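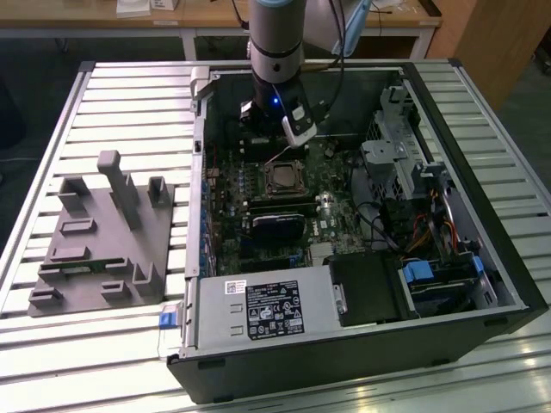

Projects > Trarnmont Reuse > Progress reports

Print this page | E-mail this page

Desktop towers: second progress report to the Lynch fund

December 24, 2019
By Saoirse Madigan

You asked for a frank account of where the tower work has got to, and whether the second half of the grant should be paid. My answer to the second question is not yet, and I know that is an odd thing to hear from the people who would be receiving it.

The application promised 260 desktop towers opened, sorted and either put back into use or stripped for parts. Pindis delivered 266. Cathal Nic Giolla signed for them and kept the delivery sheets, so I am confident about that number. The extra six were never explained and we have treated them as spares, though two of them were empty cases and I would not call those spares of anything.

I am much less confident about what has been reported since. The April summary said the towers had been "processed". When I asked what the word covered, I was given three different answers. For Mairéad Keane it meant the side panel had been off and the contents written down. For Senan Ó Ceallaigh it meant the memory and processor were out and bagged. The spreadsheet has a column with that heading in which the only permitted entry is "yes". I have asked for the column to be removed, and until it is replaced I would ask you to disregard any total that relies on it.

Opening and listing

This part goes well. The case is laid on its side, the panel comes away, and the contents are listed on a card that stays with the tower. The cards are good. They give the state of the board, which slots are filled, whether the power supply is present and whether the processor socket has been opened. Mairéad insists on the last item and I have come round to it. A tower with its socket lever up and no note to say why is a tower somebody has to start again.

Processors and memory

Slower than planned. The application allowed the same time for every model, which I queried at the time. Some cases open out and everything is in reach. In others the power supply or a drive bracket sits over the part you want, and both have to be moved first. The older boards with long banks of memory slots take longer to clear, and the clips at the ends get brittle. Breakages were being put down as "faulty on arrival" for a while. Senan raised this himself and it has stopped, but the earlier entries can't be corrected with any certainty.

Sockets are my bigger worry. A processor can be lifted out perfectly well and the board spoiled a moment later by a sleeve or a dropped screw. We have been counting processors recovered and have kept no figure for boards spoiled. A recovery rate that leaves out the damage done while recovering is not worth much to you, and I'd rather send none than send that one. Board condition is now noted before and after on the new cards.

Heat sinks, cards and power supplies

The plan assumed these would bring in money. I have seen no evidence for it. Heat sinks go in with the mixed metal and fetch mixed metal prices. Expansion cards are kept if they can be identified, and the shelf of unidentified ones has grown steadily since the summer. Power supplies are tested before being boxed, but the tester was on loan to Skikelska for part of the autumn and a number were boxed regardless. They are being unboxed.

Putting towers back into use

Lorcan Dolan describes this as the heart of the project and he may be right, but it is also the part with the least to show. The rebuilt towers work. I have sat at several of them. What we lack is a list of places that want them. The application mentioned "strong local interest" and I can find two letters, one of which asks for laptops.

Money

There is €2000 left from the first payment. It was set aside for storage media and for thermal paste, cables and other small things. Very little has been bought, mainly because the towers have been supplying their own cables and screws. I would like permission to move the balance to secure wiping of drives, which was costed far too low — the quote used was for collection only. Please don't read the balance as a saving. It is work we haven't got to.

What I would want to see before the next payment

A single count, by tower, with three possible states: unopened, listed, finished. Cathal has started this and is going shelf by shelf instead of working from the spreadsheet.

Boards spoiled, shown alongside processors recovered.

Names of the places taking rebuilt towers, with a date for each.

Something in writing from Pindis about the empty cases.

Lorcan disagrees with my holding back on the payment and has asked me to say so. His view is that the early muddle over figures was a matter of forms and the bench work has been sound throughout. He could be right. From the cards I've read since they were changed, the work looks careful. I can't say the same for the months before, as there is nothing to read.

The shelf count should be with you by the end of next month. Delivery sheets and a blank copy of the new card are attached.

Print this page | E-mail this page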